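Tragetasche Kubo, groß, braun

Startseite / Taschen und Körbe / Einkaufen und Markt / Kubo

Artikel vorrätig, Versand aus unserem Lager in Minport

Wer uns schon länger kennt, der weiß, dass wir mit Taschen ein wenig eigen sind. Wir haben im Laufe der Jahre viele ausprobiert, manche gern getragen und ziemlich viele wieder weggelegt, und als Kaede Kamata uns die ersten Entwürfe der Kubo auf den Ladentisch legte, waren wir zunächst zurückhaltend (noch eine braune Tasche!). Inzwischen steht bei fast allen von uns eine im Flur, und wir freuen uns sehr, dass wir sie Ihnen endlich in der großen Ausführung anbieten können.

Die Kubo ist eine Tasche für den Wochenmarkt, für den Bäcker, für das Picknick und für all die Wege, bei denen man mit einem Brot losgehen wollte und mit einem halben Haushalt zurückkommt. Braun außen, innen ein gutes Stück dunkler, mit zwei hellbraunen Henkeln und Seitenfalten, die sich beim Öffnen aufstellen und beim Zusammenlegen wieder nach innen legen. Flach auf die Seite gelegt, lässt sie sich bequem vom Tisch aus füllen, was wir vor allem bei Gebäck und empfindlichen Sachen gern so machen.

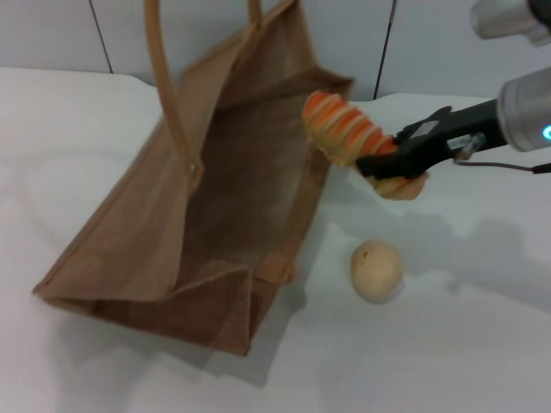

Material und Verarbeitung

Die Oberfläche ist fein strukturiert und fühlt sich trocken und ein wenig körnig an. Kaede hat lange nach einem Stoff gesucht, der Stand hat und trotzdem nicht knistert, wenn man im Zug nach dem Apfel sucht. Gefunden hat sie ihn schließlich bei der Weberei Tikik, einem kleinen Betrieb, der uns ein Papiergarngewebe liefert und mit dem wir auch bei den Tischsets zusammenarbeiten. Der Farbton schwankt von Ballen zu Ballen etwas, mal geht er mehr ins Rötliche, mal mehr ins Graue. Bitte sehen Sie uns das nach, wir können beim Versand leider keinen bestimmten Ton heraussuchen.

Die Henkel enden jeweils in einer kleinen Lasche, die an der Taschenwand sitzt. An dieser Stelle hat Sándor Vincze, der unsere Näherei leitet, am längsten getüftelt - die ersten Muster rissen ihm nämlich genau dort aus. Seitdem wird die Lasche vernäht und zusätzlich mit einem kleinen Niet gesichert. Wenn Sie die Tasche neu bekommen, sind die Henkel noch etwas steif und stehen gern in eine Richtung ab. Nach ein paar Einkäufen gibt sich das.

Maße und Daten

Ausführung: groß
Farbe: braun, Henkel hellbraun
Innen: dunkelbraun, ohne Futter
Henkel: zwei, zum Tragen in der Hand oder in der Armbeuge
Tragkraft: 6 kg
Eigengewicht: etwa 100 g
Herkunft: genäht in Minport
Artikelgruppe: Kubo, Taschen

Was hineingehört und was lieber nicht

Brot, Brötchen, Kuchen in der Schachtel, Obst, Gemüse, Bücher, Wolle, die Sachen fürs Schwimmbad auf dem Hinweg. Auf dem Rückweg bitte nicht, denn tropfnasse Handtücher mag das Gewebe gar nicht. Einzelne feuchte Salatblätter verkraftet es ohne Weiteres. Bei Tiefkühlware legen wir selbst ein Geschirrtuch dazwischen.

Ein Wort noch zum Packen, weil wir danach im Laden öfter gefragt werden. Schweres zuerst und an die Seite mit der Bodenfalte, Leichtes obenauf, und Backwaren ganz zum Schluss. Osamu Tamura aus unserem Versand packt seine Kubo grundsätzlich im Liegen, also die Tasche, nicht er, und schiebt alles der Länge nach hinein. Danach richtet er sie langsam an den Henkeln auf. Das sieht umständlich aus, aber seine Croissants kommen heil zu Hause an, und wir haben es ihm dann doch nach und nach alle nachgemacht.

Pflege

Mit einem trockenen Tuch oder einer weichen Bürste abreiben. Krümel lassen sich ausschütteln, wenn man die Seitenfalten vorher ganz nach außen zieht, sonst bleiben sie in den Ecken sitzen. Nicht in die Waschmaschine, nicht in den Trockner, nicht auf die Heizung. Knicke glätten sich, wenn Sie die Tasche über Nacht flach unter ein paar schwere Bücher legen.

Ein beschädigter Henkel ist kein Grund, sich von der Tasche zu trennen. Schicken Sie sie uns, Sándor setzt einen neuen an. Die Reparatur kostet 19 Euro, der Rückversand ist darin schon enthalten.

Passend dazu

Brotbeutel Sanlow, ungebleicht, mit Kordelzug. Er passt aufrecht in die große Kubo und lässt daneben noch reichlich Platz. Wer beides zusammen bestellt, bekommt den Beutel bereits eingelegt geliefert, das spart uns einen Karton und Ihnen das Auspacken.

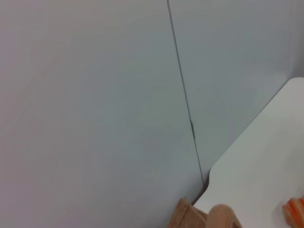
Minport, 27. Juni 2024

Liebe Kundinnen und Kunden, die große Kubo ist wieder da! Es hat länger gedauert, als wir gehofft hatten, und wir danken allen, die sich auf die Warteliste gesetzt und so geduldig nachgefragt haben. Seit der ersten kleinen Auflage haben wir 4.000 Taschen genäht, und für einen Betrieb unserer Größe ist das eine Menge, auf die wir schon ein bisschen stolz sind.

Neu ist diesmal vor allem die Bodenfalte. Brynhildur Blöndal, die bei uns den Laden führt und vermutlich mehr Taschen gepackt hat als wir anderen zusammen, hatte sich gewünscht, dass die Kubo beim Abstellen nicht so leicht zur Seite kippt. Die Falte ist deshalb tiefer geworden. Leer fällt die Tasche weiterhin um, wenn sie Lust dazu hat, mit einem Kilo Kartoffeln unten drin steht sie ordentlich.

Die kleine Ausführung kommt voraussichtlich im Dezember zurück. Akihiko Hoshino nimmt Vormerkungen gern schon jetzt per E-Mail oder am Telefon entgegen, eine Anzahlung brauchen wir dafür nicht. Schreiben Sie ihm am besten gleich dazu, ob Sie kurze oder lange Henkel möchten - die langen reichen bei der kleinen Tasche bis über die Schulter, auch über einen Wintermantel.

Lieferung und Rückgabe

Wir verschicken die Kubo flach gelegt im Karton. Unbenutzte Taschen nehmen wir selbstverständlich zurück, bitte legen Sie den Lieferschein bei. Abholung im Laden in Minport ist nach Absprache möglich, und wer mag, darf dort vorher in Ruhe probepacken.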